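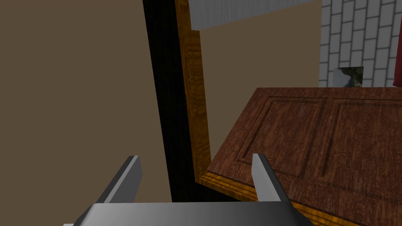 Clamasell Doors and Handles: Data Card

Simulated wrist and head camera episodes for training a contact-timing model on a two-armed household robot.

Maintainer: Saimi Suominen
Release: second, September
Status: frozen, bug fixes only

Summary

Clamasell is a set of 600 simulated episodes in which a two-armed robot moves through furnished apartments and works with doors, handles and cabinet fronts. Every episode carries synchronized views from the head and both wrists, joint positions, gripper opening, and a contact signal read straight from the physics engine.

We built it to test one method. Ollix is a small network that looks at a short window of wrist images and predicts how many control steps remain before the gripper touches its target. The policy uses that number to decide when to slow down and when to close. Earlier versions closed on a distance threshold, and that threshold had to be tuned again for each type of handle.

The set is small by current standards. It is meant for fine-tuning and for evaluation, and we don't recommend training a full policy on it from scratch.

What is in an episode

Each episode is one folder. Inside it are three image streams (head, left wrist, right wrist), a table of robot states, a table of contact events, and a short text file with the task instruction. Image streams and state rows share a step index, so no timestamp matching is needed.

Episodes come from 22 apartment layouts. Layouts differ in room plan, wall and floor materials, furniture, and the kind of door or cabinet hardware. Textures are randomized separately from layout, so the same doorway can show up in wood grain in one episode and in flat paint in another.

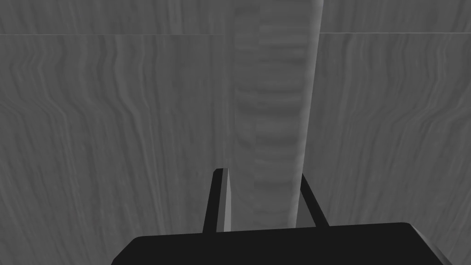
Wrist views near a surface are the hard part of the set. At short range the wall or cabinet front fills the view, the texture repeats, and there is very little to say how far away it is. Distance estimates from a single image drift badly here. Ollix takes a window of 9 images for this reason: the change from one image to the next carries most of the useful signal. With a window of one image the network still learned something, but it called contact early on plain panels and late on strongly patterned ones.

Both arms are recorded even when the task needs only one. The idle arm's wrist stream is often dull, and you can drop it at load time with the active_only flag. We keep it by default because some users want negative examples with no contact in them.

Collection

Episodes were collected by teleoperation inside the Tavares simulator. Operators saw the head view and both wrist views, and drove the arms with handheld controllers. A run was saved if the operator marked it finished. Runs where the robot base ended up stuck against furniture were discarded.

We did not remove slow or clumsy runs. Operators often approached a handle, backed off and tried again, and those retries stay in the data. They are useful for contact timing because the same target is approached from slightly different angles within one episode.

The head camera can roll and pitch with the upper body, so head views are not level. Horizon correction is off in the release. If your model expects upright images, the camera pose is in the state table and you can rotate them yourself. 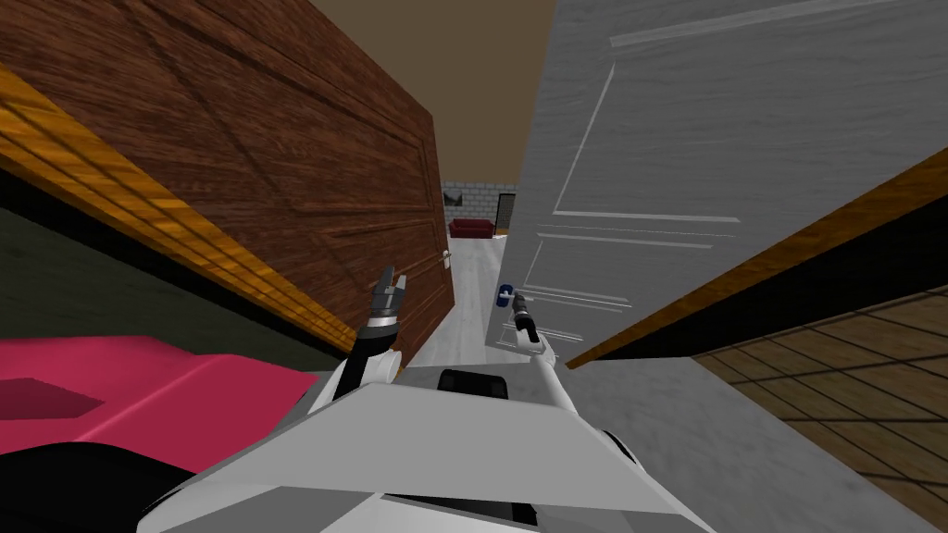 Head view between two doors, with both grippers in view.

Labels

Contact labels are generated, with no hand annotation. A contact event starts when any finger link touches a target object with force above the noise floor, and ends when the force drops below it. Very short events are merged with their neighbors.

The label we train on is steps_to_contact, counted backward from the start of each event. It is clipped at the far end, so long free-space motion gets one constant value. Steps in an episode with no later contact get the same constant.

Touches on the door panel or frame are stored under a separate event type, incidental. They are not used as targets. Include them if you are working on collision avoidance.

Splits

Splits are by layout. Two layouts are held out entirely for testing and don't share furniture meshes with the rest. Please don't tune on them. A validation split is carved from the training layouts and listed in splits.txt. 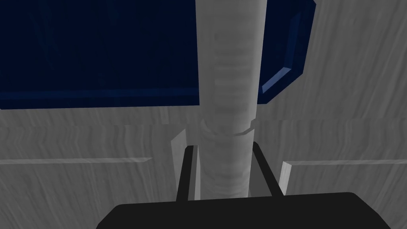 Objects that already sit between the fingers need some care. When the target is in the gap but no finger is touching it, the label still counts down, and the wrist image may change very little over the last steps. Most of the remaining error in Ollix comes from these steps. Adding the gripper opening as an input helped. Adding the arm joint positions did not, and on the held-out layouts it made the predictions slightly worse, so the released weights leave them out.

Known problems

Some surfaces have stretched or repeating textures. This comes from the source meshes and we have left it alone.

Lighting is soft and close to uniform. A model trained only on this set should be expected to struggle with hard shadows and glare.

Door hinges have low friction in every layout. Contact forces after the first touch are not a good guide to real doors.

A few instruction files name the wrong side ("left door" for the right one). The state and contact tables are correct. A list of the affected episodes is in errata.txt.

Related sets

Skosalby uses the same robot model and folder format but covers drawers and lids. The loader reads both, and event types have the same names in each.

Questions and corrections go to Saimi Suominen through the issue tracker. Please include the episode folder name and the step index.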